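# Lunis Creature Feature List

Welcome, and thank you for stopping by! If you grew up watching rubber-suited things wade out of the bay at one in the morning on a set with bad reception, you're among friends.

The list covers the monster, giant insect and mad-scientist pictures shown at the Lunis, the old second-run theater in Pulunport, from its first season of late shows until the late shows ended. I started it as a way of settling arguments with my cousin over which lizard came out of which ocean (we're both hopeless at this) and it has grown a good deal since then. At present it holds 430 films and 900 screenings.

## What's in the folder

There are 2 files, both plain comma-separated text, so any spreadsheet program should open them.

- `films.csv` has one row per film, with 18 columns. The title comes first, then the other titles it went by, the year, the running time, the kind of monster, how the monster was done, and how it gets killed (if it gets killed).
- `screenings.csv` has one row per showing, with the month and year, the start time, the other half of the double bill, and whatever the projectionist wrote down that night. Some of those notes are wonderful. One says only "reel 3 backwards, no complaints."

The two files are joined by `film_id`. Please don't join them by title! Half of these pictures were sold under three different names, and a few of the names were used for three different pictures. 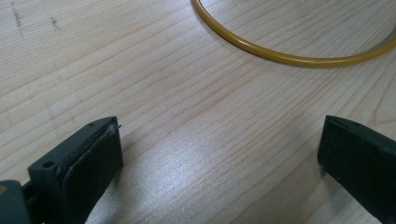

## Where it all came from

The backbone is the Galli cards, a set of index cards kept in the booth at the Lunis and typed up by Concetta Cirillo over one very long winter. Concetta has my undying thanks, and also my apologies for the handwriting she had to put up with. Where a card was missing I went to back issues of Nellis, the local fan newsletter, which printed the late show schedule every May along with some extremely opinionated capsule reviews.

The reviews themselves aren't included, only the facts in them. The opinions belonged to the people who wrote them, and a couple of those people are still pretty worked up about the one with the moth.

## How the monsters are sorted

The `monster_kind` column was the hardest to fill in, and I've changed my mind about it more than once. These are the values you'll find:

- `reptile`, including dinosaurs and anything with a frill glued on
- `insect`, which takes in spiders as well. I know. I'm sorry. The cards did it that way and I left it.
- `sea`, for tentacles and fins. A lizard that lives in the ocean goes under `reptile`.
- `plant`
- `person`, for people who have been shrunk, enlarged, melted or made invisible
- `blob`
- `other`, mostly brains

The `effect` column says how the creature was put on screen: `suit`, `stop_motion`, `puppet`, `live_animal`, `drawn` or `unseen`. If a film mixes methods, I picked the one with the most screen time and put the rest in `effect_notes`. An honest-to-goodness model brought to life one pose at a time still gets me every time, and you may notice that my notes on those run longer than the others.

## Known trouble spots

Running times are the weakest part. The Lunis trimmed prints to make the last bus, so the time on the card is the time it ran that night and can be well short of the real thing. I've kept the card's number in `minutes_card` and put a fuller one in `minutes_full` when I could find it.

Blank cells mean I don't know. A dash means the question doesn't apply, for instance the cause of death of a monster that swims away at the end.

Attendance was never recorded, so please don't use this to argue that one picture was more popular than another. A film that played often may only have been cheap to rent.

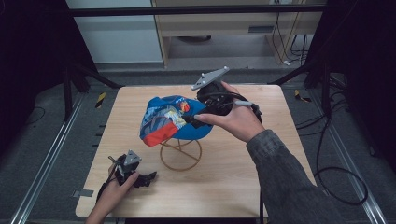
## Using the list

Help yourself. Print it, sort it, build a quiz night on it, check your memory against it. If you publish something from it, a line crediting the Lunis list and Concetta's typing would be very kind.

## Corrections

Leave a comment with the `film_id` and where you found the right answer. A scan of a poster or a program is lovely, but "I was there" counts too, and I'll mark it as such in the `source` column. I go through them in batches, so be patient with me.

Gaetano Mazza

---

Comments

**matineemabel**
What a treat. You have the crab picture down as a suit, but I'm nearly sure it was a puppet on a cart. You could see the wheels!

**Gaetano Mazza**
Wheels! I'll watch it again tonight and fix the row if I spot them.

**dropped_reel**
Spiders are not insects.

**Concetta Cirillo**
Take it up with the cards. I only typed them.

**p. from the balcony**
Any chance of a column for the second feature's kind of monster? I'd like to find all the double plant nights.

Reply | Report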